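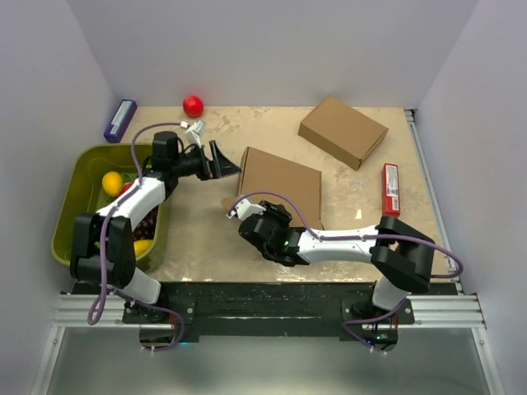
How long does a visitor need to see the robot tables at the Nendwood open day?
Plan for two hours if you want to watch a full round at each table and ask questions, and one hour if you only want to look.

Thread: Nendwood open day in June, who went?

suchen_yen
I answered the question above for a friend, but I would like to hear from others who visited. I was there from 10 in the morning. The entrance was easy to find, but the signs inside were not so good, and I walked two times past the room with the two-arm tables. In the end a lady from Drutine showed me the door.

For me the best part was the table with the fruit and the boxes. Two arms on one rail, white and black, and between them a green tub with the fruit, some cardboard boxes and a red ball. I have read many papers about such tasks and I have never stood so near to one. You notice how much the people think about where each thing lies before the arms start.

Did anybody stay for the talk in the afternoon?

b_shiferaw
I stayed. The talk was by Mebrat Zeleke and it was the reason I came. She explained that their group has recorded 554 rounds of sorting, and that 471 of them were good enough to keep. I appreciated that she told us the second number. At other open days I only hear the first.

She spoke quickly, so I may have missed some points. If somebody wrote down what she said about the lighting, please post it.

kettle_and_cog
I was also there and I am less happy than you. I waited 25 minutes in the line for the two-arm table, and when my turn came the operator was changing the things on the table. I saw one arm put a box from one side to the other side, and then we were asked to move on. My son is nine years old and he asked me if that was all. The arms are slow. In a factory we had faster machines when I was an apprentice.

yabsira_b
kettle_and_cog, I understand you, the line was too long. But I don't agree about the factory. The machine in the factory takes the same part from the same place all day. At this table there is a lemon and there are grapes, and next to them a box that is turned at an angle, and for the next round they lie in another way. It is a different kind of work. I would not compare the speed.

kettle_and_cog
I know the difference, thank you. I say only that for a visitor it is not interesting to look at a slow arm with no explanation. There was a poster, but it was behind the people. An open day should be made for the visitors.

yabsira_b
About the poster you are right.

suchen_yen
I had more luck, maybe because it was early. The operator answered everything. I asked why the table has walls on three sides. He said that a round object rolls, and without walls they spend the day under the furniture looking for it. He also said that the light gray color is calm for the cameras. I don't know if this is the full reason.

amanuel.a
Hello all. Amanuel Assefa here, I helped with the tables that day. I can answer some things.

The line: yes, we made a mistake. We planned for groups of 14 persons and the groups were larger from the first hour. Next time there will be tickets with a time on them.

The speed: the arms can move faster than you saw. We keep them slow when visitors stand close, and also when a new operator is practicing. Fast movement with soft fruit does not end well, and the grapes are the hardest thing on that table for us.

The lighting (for b_shiferaw): Mebrat said that they keep the curtains closed all day, so that the morning rounds and the evening rounds look the same. That was the whole point, she only said it in a longer way.

b_shiferaw
Thank you Amanuel, this is very helpful. May I ask one more question. Is the box harder than the fruit? I would think a box is simple, it has flat sides.

amanuel.a
A small closed box is simple. A bigger one is often wider than the gripper can open, so you must take it at an edge or at a flap, or use both arms together. If a flap is folded out, it bends when you pull, and the box turns. Some operators like the flap and some hate it. I am in the second group.

m_zustard_fan
I came only for the Zustard stand in the hall and I did not know there was a room with two-arm tables! Now I am sorry. The Zustard people showed a single arm that stacks cups, it was nice, and they let the children press the start button. kettle_and_cog, maybe this would be better for your son.

kettle_and_cog
We did find the cups. He pressed the button four times and he was very satisfied. So the day was saved, but by Zustard.

suchen_yen
I am glad to hear it.

One small practical thing for people who go next year. The cables on the two-arm table are purple and they hang down in front, under the rail. When you lean forward to see better, you come near to them. I did this and was asked politely to take one step back. I think a line of tape on the floor would help.

amanuel.a
There was tape on the floor. It was the same color as the floor. I have written it on our list.

b_shiferaw
Does anybody know if the talk will be put online? I asked at the information desk and they told me to ask Appiah, and at the Appiah table they told me to ask at the information desk.

yabsira_b
I heard that it was recorded with sound only. The slides should come separately, but I have no date.

amanuel.a
That is correct. The sound is ready, and we are waiting for permission for two of the slides. I will post the link in this thread when I have it.

kettle_and_cog
If there are tickets with a time next year I will come again. Please put the poster higher.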